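How Does a Judo Match Work?

Judo is a sport for two people who try to throw each other onto their backs. There is no punching and no kicking. The players hold on to each other's jackets and use balance, timing and strength.

The name comes from Japanese and means "the gentle way." It can look rough when someone lands, but the first thing every beginner learns is how to fall. You tuck in your chin, round your back and slap the mat with your arm. At the Ultley club, new members practice falling for 60 minutes before they try a single throw.

What do the players wear?

The jacket and pants are called a judogi. The cloth is thick so that it doesn't rip when somebody pulls on it. In big contests one player wears white and the other wears blue, so the referee can tell them apart. A belt goes around the waist. Beginners have a white belt and experts have a black one, with other colors in between.
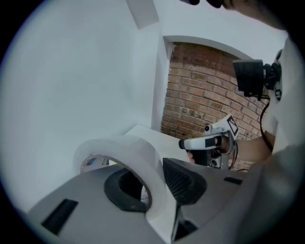 How do you win?

The best score is called ippon. If you get one, the match is over right away. There are a few ways to do it. You can throw the other player flat on their back with speed and control. You can also hold them down on the mat for 20 seconds. Older players are allowed to use certain armlocks and chokes, and the other person taps the mat twice to give up. Children don't use these.

A throw that is good but not perfect earns a smaller score called waza-ari. Two of those add up to an ippon.

What is a weight class?

A very heavy player would have a big advantage over a light one, so people are put in groups by weight. Players step on a scale before the contest. Burgi Schnyder, who coaches at Ultley, used to compete at under 60 kilograms. Her training partner Tihomir Stojanović was in the under 105 group at his club's own contest in Borov, so they never met in a real match — only in practice.

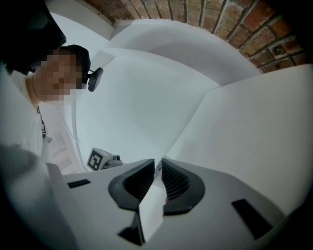 What does the referee do?

The referee stands on the mat and calls out in Japanese. "Hajime" means begin. "Matte" means stop and wait. A player who breaks a rule, or who keeps backing away and won't fight, gets a penalty called shido. Three of those and the match is lost.

Both players bow at the start and bow again at the end. They do this even when the loser is upset.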